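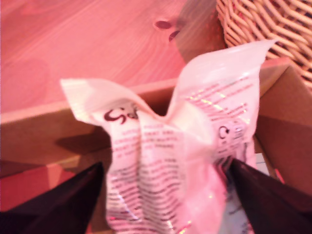
## Can it put the shopping away yet?

Fri 25 June

I have been asking some version of that question for as long as I've kept this blog, and I'm pleased to say the reply is getting more interesting every year. It used to be a flat no. Now it's "some of it, slowly, if you're nice about the packaging", and I find that thrilling!

Regular readers will know my yardstick. I don't care much whether a robot can do a backflip. I want to know if it can do the dull stuff that fills a Saturday morning: sorting the snacks, emptying a box, wiping down the hob, finding the other sock. Shop-floor chores count too, as they're often the same chores with a price label on. Picking a bag of sweets out of a carton is the same job whether you're filling a shelf or a kitchen cupboard.

So this post is about packets. Crinkly, floppy, shiny packets.

### Why packets are so hard

Factories have had machines that pick things up for decades, and they are superb at it. But the things they pick up tend to be stiff, and they tend to turn up in the same spot facing the same way. A crisp packet does none of this. Squeeze it and the shape changes. Let go and it changes again. If it's full, you can crush what's inside, and if it's empty there's hardly anything to get hold of in the first place.

Then there's the shine. Cameras hate shine (mine certainly does, as anyone who has seen my attempts at photographing a Christmas table can confirm). A highlight on a bit of plastic slides about as you move, so it's a rotten landmark, and clear plastic is worse again because what you see is partly whatever lies behind it.

You and I get round all of this with our fingertips. Try it next time you're in the kitchen: shut your eyes, put your hand into a box of mixed snacks and take out one packet. You'll feel the seam, you'll feel whether you've picked up two by mistake, and you'll loosen your grip before you've even thought about it. A plain two-fingered gripper has a much thinner idea of what's going on. Often all it knows is how far apart its fingers are and how hard the motor is working.

And yet a pinch goes a surprisingly long way. I used to be snooty about two fingers and was convinced that nothing useful would happen in homes until somebody built a decent five-fingered hand. Dzifa Antwi argued with me about it in the comments back in January, and I've come round to her side. Bunch up a bit of loose plastic between two good flat surfaces and you've got a handle. Crumpling is a nuisance when you're trying to see the thing, but when you're trying to hold it, all those pleats are a gift.

### The box is half the battle

What I'd underestimated was the box. Cardboard has walls, and walls get in the way of elbows. It has flaps that stick up where you don't want them. If it's light it slides when you nudge it, and as you take things out it gets lighter still, so the last packet can be harder to get than the first.

The stuff inside leans, too. Picture a bag of mini eggs propped up in one corner with a few other packets beside it. A person sees at once that the bag can be tugged out by its top edge. A machine has to work out where the bag ends, which way it's leaning, and whether pulling it will bring down its neighbours.

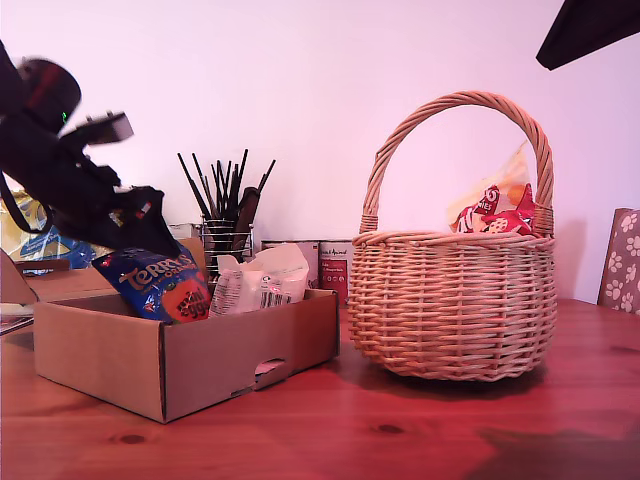
Clutter round the outside matters just as much to me. Plenty of demos are filmed on a bare white bench, and I've stopped getting excited about those. My own kitchen table has never been bare in its life. Give me brushes in a pot, a couple of tins, a basket with a big arched handle just waiting to be knocked over! If an arm can work in among all that, I'm listening.

### What I'd trust one with today

Filippos Nikolaidis asked me for a straight list, so here goes. These are my opinions and you're welcome to throw things.

- **Moving packets from a box to a basket.** Yes, with somebody in the room. I'd expect a few drops.
- **Sorting snacks from tins.** Yes. They look different and feel different, and a mix-up does no harm.
- **Putting rubbish in a box.** Nearly. Picking up a wrapper is one thing, but deciding that it's *rubbish* and not somebody's half-finished lunch is a bigger ask than it sounds.
- **Eggs. Real ones.** I'd like to see it. In your kitchen.
- **Anything with a zip.** No.
- **Filling shelves in a shop during opening hours.** Not yet. Overnight, in one aisle, with soft packets and someone to call on, I think we're close.

Speed is still the sticking point. I did my own snack box with a kitchen timer running, and it took nine seconds, including the moment when I stopped to consider eating something. I'd be delighted with a machine that took ten times as long, provided it could do so while I was out. That's the bit people forget when they laugh at slow robots. My dishwasher is terribly slow and I adore it.

### Things I'm still chewing over

Harish Vishwakarma wrote in to say that we should change the packets instead: a stiff tab on every bag, and the problem shrinks overnight. He may well be right for warehouses. At home I'm less keen, partly because I don't want more plastic and partly because half of what needs tidying in my house was never in a packet. Nobody's putting a tab on a sock.

Mariama Yakubu wants to know about folding bags-for-life, and I haven't forgotten. It's a cracking question, as a bag has an inside and an outside and will happily swap the two. I've got a page and a half of notes and no clear view so far, so if you've tried anything along those lines, even with a cheap hobby arm, please leave a comment or drop me an email. Failures very welcome. Next post will be towels.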